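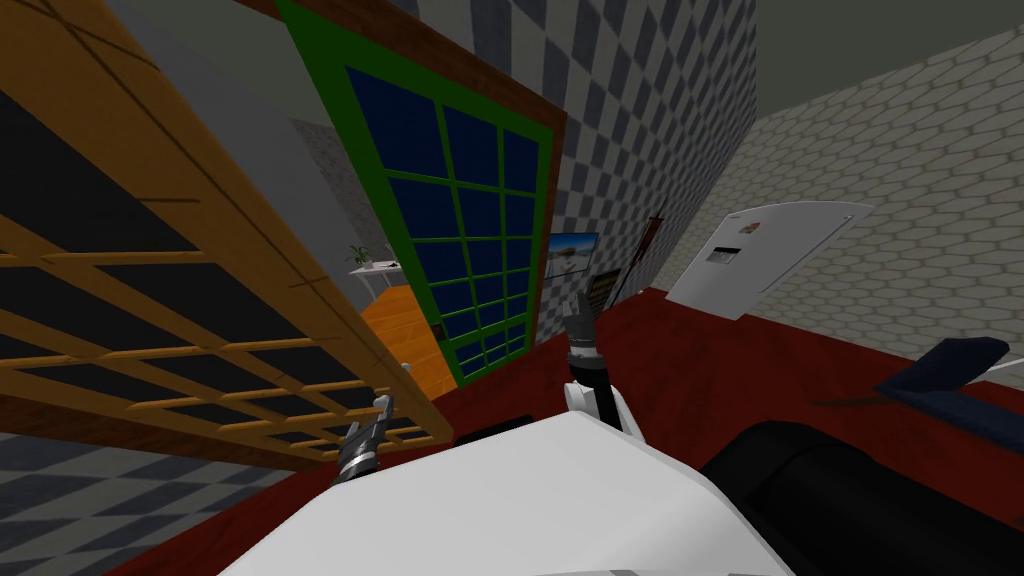 Narrow two-finger gripper vs wide one in simulation, which to start with?

Asked in Arms and Grippers, 3 answers

I'm setting up a two-arm mobile robot in simulation and can't decide on grippers. I have models for the Didlow narrow claw and the Inthanon wide jaw. The tasks are household stuff: open a door, pick up a cup, move a plant pot. With the narrow one I get 19 good grasps on the cup before it starts slipping out sideways. The wide one holds the cup fine but hits the door frame when I reach for the handle. Same controller for both, default friction. Is there a usual choice here, or do people run a different one on each arm?

Answer 1 (accepted)

Start with the narrow one on both arms and fix the slipping first. Sideways slip after a run of good grasps is often a contact problem. Check these:

Finger pad friction. The defaults are usually too low for a smooth cup.
Contact shape. If the pad is a single box, split it into 2 or 3 smaller ones.
Closing force. Raise it a little at a time and watch for jitter.
Reset. Make sure the cup goes back to the same pose and the finger joints are zeroed between trials.

I had the same thing in January with the Cedia controller. Changing only the pads took me from bad to 79 percent on cups. Mixed grippers work, but then you need separate grasp offsets for each arm and your comparison gets messy.

Answer 2

Wide jaw. Just move the base back before you reach for the handle.

Answer 3

Depends on the pot. We tried both at Prasesstead and the narrow fingers were OK on the rim but no good around the body of anything large. Also log the wrist angle when it slips, ours was off by almost 3 degrees and we blamed the gripper for a month.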